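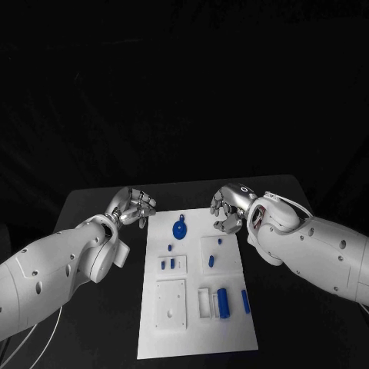 Primlow board and parts set: review after a summer of use
October 8, 2018

The Primlow set is a large white board with a set of white plates and blue parts that are laid out on it. It is sold for practice in sorting, placing and fitting small pieces, and it comes with a booklet of 48 pages. I bought mine in June from Buzatu, who had it at 2,698 lei including delivery. It has been in use most weeks since then.

What you get

The board, the plates, the blue parts and the booklet all come in one carton. There is no storage tray for the plates and parts. At this price I expected one. They come in plain bags which are awkward to close again once opened, and I moved everything into lidded tubs on the first evening.

My carton had a crushed corner when it arrived. The board was fine. The booklet had a bent cover, which I flattened under some books and did not bother to report.

The board

The size is the first thing to check before ordering. It is a big board, and placed lengthways, with a short side towards you, it takes up a lot of the depth of an ordinary table. I first tried it on a narrow desk and had to give up, as the keyboard and lamp had nowhere to go. It now lives on a dark grey table with a deep flat top and stays there between sessions.

Lengthways is how the booklet shows it and I have kept to that. The far rows are a stretch if you are sitting down. I stand for those. Turned sideways, everything is easier to reach, but the layouts in the booklet then have to be read the wrong way round and I made mistakes doing it.

The surface has kept its colour. Finger marks show, particularly at the near edge where you lean over it, and come off with a damp cloth. I have not used any kind of spray on it. The booklet advises against that, without saying what would happen.

It does move a little on a smooth table if you knock it. I put a piece of drawer liner under mine and have had no trouble since. A few rubber feet in the box would have done the same job.

The plates and the blue parts

White plates on a white board is a choice I have mixed feelings about. The blue parts stand out very well and can be picked out from across the room. The plates do not. Under a ceiling light from directly above, their edges more or less vanish, and it is easy to think you have put one straight when it is well off. A lamp from the side gives enough shadow to see by. I would still have preferred the plates in grey.

The pieces themselves are well finished. I found no rough edges and nothing has chipped. One of the blue parts was tighter than the others when new and has eased with use. Small differences like that don't matter for sorting, but they would for anyone timing themselves and comparing one run with the next.

I drop pieces fairly often. The blue ones are quickly found. A white plate that slides under a radiator takes longer, and one of mine was missing for a fortnight. Buzatu do not sell single plates. Primlow do, by email, and they answered my question in two days, though in the end I found the plate and did not order.

Setting up

Most of the layouts are loose grids, with the pieces spaced out over the board. Laying out a full one from the tubs took me 20 minutes at first. It is quicker now but still the dullest part of the whole thing. The board has to be cleared and laid again whenever you change layout, and on some evenings I have simply repeated the old one.

It helps to sort the tubs before starting, plates in one and blue parts in another, and to work from the far end of the board towards yourself. I did it the other way at first and kept catching the near rows with my sleeve.

Background matters more than I thought it would. With a patterned blind behind the table I found the far end of the board tiring to look at. I hung a black curtain there instead, the cheapest lined one the local market had, and left it to hang in its own folds. Together with the dark table it makes the edge of the board very clear. If you take photographs of your layouts to keep a record, do this before you buy a better lamp.

The booklet

The booklet is the weakest thing in the box. The drawings are clear enough, but the text has been translated without much care, and two of the later layouts are printed so small that I had to use a magnifying glass. The layouts also get harder unevenly. The first few can be done while talking to someone, and then there is a sudden jump, after which it settles down again. I have pencilled my own order in the margin.

There is no index. Layouts are referred to by name in the text and by number under the drawings, so you spend a while leafing back and forth. A corrected version is said to be on its way. Mine is the one currently sold.

Compared with the Lusov and Oltora sets

Before this I had the Lusov set for a year. It costs less, the board is a good deal smaller, and everything packs away into its own case. For a kitchen table that must be clear by supper it is the better buy. The pieces are not as well finished and the fit was poor by the end of the year.

I have also used an Oltora set belonging to a club. It has the best instructions of the three and comes with spares. The board has a shiny face which reflects every lamp in the room, and I could not get on with it in the evenings.

Marks

Board: 5 out of 5. No complaints once the liner was underneath.
Plates and parts: four. One lost for the white plates.
Booklet: two.
Packing and storage: two.
Value: three. It would be four with a tray and spare plates.

I would buy it again if I had a table to leave it on. Anyone who has to put it away each time should look at the Lusov first, or ask Buzatu whether they will take back an opened set. They told me yes, within a fortnight, with the buyer paying for the carriage. The carton is worth keeping in any case, as the board is difficult to wrap without it.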